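Chapter 7
Household Waste and the Care of Indoor Animals

Learning outcomes

When you have completed this chapter you should be able to:
- set out a weekly waste routine for a small household;
- line, empty and clean a wastebasket correctly;
- maintain a litter box to an acceptable standard of hygiene;
- choose a suitable bag and container for each type of waste.

Key terms: liner, general waste, clumping litter, scoop, full change, cross-contamination

7.1 Introduction

Every household produces waste each day, and most of it passes through several pairs of hands before it leaves the building. Paper, wrappings, food scraps and used cat litter all need to be collected, held for a time and carried out. The work is light and takes little time when it is done daily. If it is left for a week, the same work becomes heavy and unpleasant, and in a flat with poor airing the smell will reach every room.

Chapter 6 dealt with floors and hard surfaces. The present chapter follows on from it, as much of the dirt found on a floor has come from a bin that was too full or a litter box that was placed badly. Students who are taking the short course may leave out section 7.5, but should read the remainder in full.

7.2 The daily round

A daily round is a fixed route through the home, in which each container is checked in turn. The route should start at the point furthest from the front door and finish at the door itself, so that full bags are never carried back through clean rooms. In many flats the hallway is the last stage. Small wastebaskets are often kept there for paper, receipts and packaging, and they are easily missed.
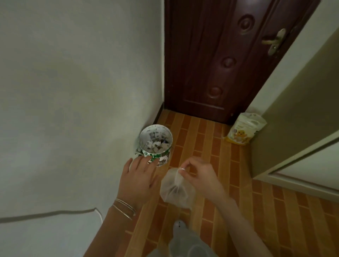

The bag should be closed before it is lifted out of its container. Gather the top, press out a little of the air and tie a firm knot. A bag which cannot be knotted has been overfilled, and part of the contents should be moved to a second bag. Carry it by the knot, well away from clothing, and do not set it down on carpet or on any surface where food is prepared.

Loose paper that has fallen behind or beside a basket should be picked up on the same round. Once the container is empty, wipe the inside with a damp cloth, let it dry, and fit a new liner if one is used. Open baskets without a liner are suitable for dry paper only.

7.3 Homes with a cat

An indoor cat adds one further task to the round. Solid waste and clumps should be removed from the litter box at least once a day, and more often where two cats share a box. The task should be given to a named member of the household. In a survey of 101 homes carried out by students at Edstead, 40 had no agreement as to who should clean the box, and in 18 of these it was the subject of regular complaint.

A box should stand in a quiet place, away from the cat's food and water. A corner is often convenient, as the two walls help to keep the litter from being scattered. The sides should be high enough to hold the litter when the cat digs, but low enough for the animal to step over with ease - older cats in particular may refuse a box that is hard to enter.

The scoop is pushed in under the clump with its front edge low, then raised slowly and shaken gently so that clean grains fall back through the slots. Quick movements break the clump and spread soiled grains through the rest of the box.

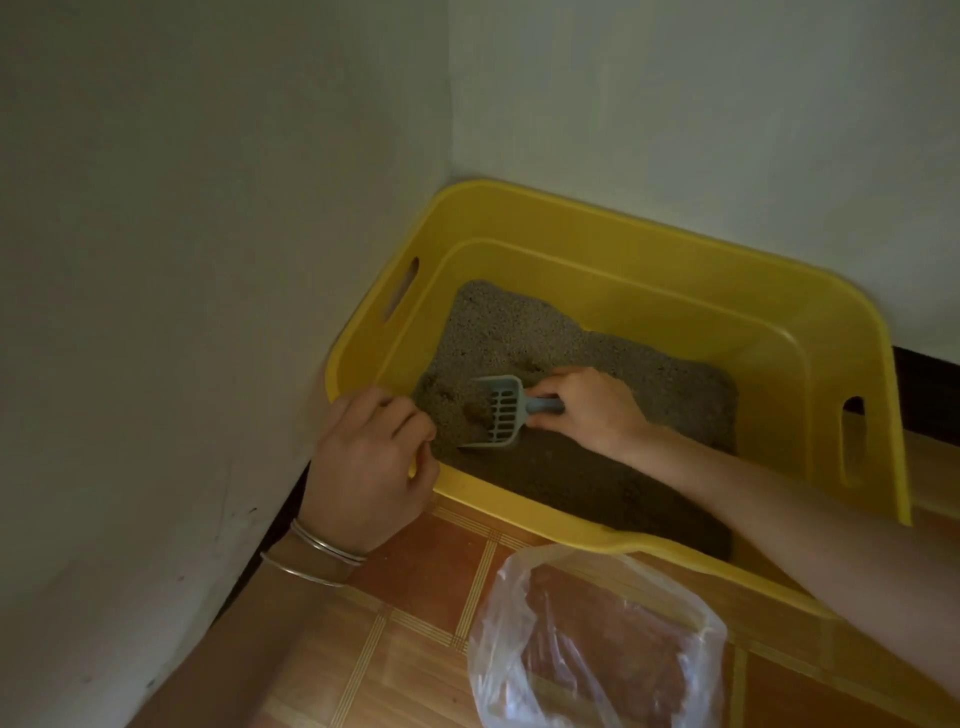

Figure 7.2 Removing a clump of litter with a slotted scoop.

Gloves are advised for this work, and hands must be washed with soap and warm water afterwards whether or not gloves have been worn. Women who are pregnant should ask another person to do it. The scoop is kept for this one use and is never washed in the kitchen sink.

Used litter is placed directly in a bag, which is then knotted and taken to the outside bin. Most litter must not be flushed away, even in small amounts. Local rules differ on whether it may go with garden waste, and the notice issued by the district should be consulted.

7.4 Case study: the Foltusby flats

Keisha Boateng manages a block of 20 small flats in Foltusby. In March she received repeated reports of a smell on the second floor. The outside bins were emptied on time and the drains were clear. A visit showed that several tenants were keeping tied bags in their hallways for up to four days before taking them down.

Read the case again and then write a short notice to the tenants, in plain and polite language, setting out what they are asked to do and on which days. Keep your notice for use in section 7.5, where it will be compared with the one issued at Pestcombe.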